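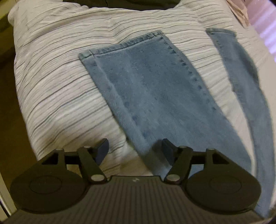 수면 음향 앱, 3주 써 본 기록

글쓴이 데이비다스 톰 | 4월 | 댓글 7 | 공유 21

잠을 잘 못 잔 지는 꽤 됐다. 눕는 건 열한 시인데 새벽 두 시까지 천장을 본다. 그러다 같은 팀 베로니카 디누가 Zuvodden이라는 앱을 보내 줬다. 특정 주파수를 섞은 음악이 뇌를 '수면 모드로 안내한다'는 앱이다. 안내라니. 이런 표현이 나오면 나는 일단 지갑부터 닫는 편인데, 첫 21일은 무료라길래 깔았다.

소개 페이지에는 사용자의 80퍼센트가 더 빨리 잠들었다고 적혀 있다. 누구에게 물었는지, 무엇과 비교했는지는 아무리 내려도 안 나온다. 각주가 하나 있어서 눌러 봤더니 같은 회사 블로그로 갔다. 그 글은 다시 소개 페이지를 근거로 든다.

첫 주는 'Lund'라는 트랙만 들었다. 낮은 웅웅거림 위에 피아노가 아주 느리게 얹힌다. 듣기 싫지는 않다. 다만 한 곡이 끝나고 다음 곡으로 넘어갈 때 반 박자쯤 끊기는데, 막 잠이 오려던 참이면 그 틈에 깬다. 고객센터에 문의했더니 '호흡을 위한 여백'이라는 답이 왔다. 버그 같은데.

둘째 주부터는 'Bresilance'로 바꿨다. 빗소리에 여자 목소리 허밍이 섞인 트랙이다. 이 주에는 확실히 좀 잤다. 그런데 같은 주에 오후 커피를 끊었고, 월요일에 마감이 하나 끝났다. 셋 중에 뭐가 들었는지 나는 모른다. 앱은 안다는 듯이 축하 배지를 줬다.

그래서 셋째 주에는 하루는 앱을 켜고 하루는 그냥 라디오를 작게 틀어 놓고 잤다. 아침마다 몇 시쯤 잠들었는지 어림으로 적었다. 엉성한 방법인 건 나도 안다. 적어 놓은 걸 보면 차이가 있다고 할 만한 게 없다. 라디오 쪽이 나았던 밤도 있는데, 농산물 시세를 읽어 주는 프로그램이었다.

베로니카는 효과가 있다고 한다. 그 말을 의심하지는 않는다. 불 끄고, 전화기 엎어 놓고, 조용한 걸 한 시간쯤 들으면 나라도 졸릴 것 같다. 내가 못 믿겠는 건 주파수 이야기고, 거기에 매달 돈을 내라는 대목이다. 불안이 심하거나 불면이 오래가는 사람에게 병원보다 앱을 먼저 권하는 문구도 마음에 걸린다.

무료 기간이 끝나기 전날 밤에 해지했다. 해지 버튼은 설정, 계정, 도움말을 지나 맨 밑에 있다. 음악은 지금도 가끔 듣는다. 집에 있던 피아노 음반으로.

댓글 7개 | 공유하기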